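3.2 What happens when the licence runs out
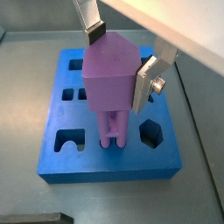 Figure 4. A purple 3D-printed part held between two metal gripper fingers, with a blue block below it.

I'll admit this was the bit of the study I most wanted to get to. We put Clavano (the paid virus scanner) on 30 office laptops and let the one-year licence lapse on every one of them, then left them alone for 7 days. I'd expected the scanner to carry on with old definitions and nag a bit. The nagging was there all right! But the real-time shield also switched itself off on the second day, and the only sign of it was a grey tray icon that most of our users had hidden months before.

We then copied our set of 3000 test files onto each laptop from a USB stick, 460 of them harmless samples that any scanner ought to flag. With a live licence Clavano had caught the lot. With a lapsed one it caught none on copying, though a scan started by hand still found most of the older ones — which was a nice surprise, I must say.

Prikum, the free scanner we ran alongside for comparison, has no licence to lose, so its results didn't change over the week. It was slower on the big archives (see Table 2) and I found its pop-ups a pain, but it kept working. We repeated the whole thing in October with a newer build of Clavano and got the same result.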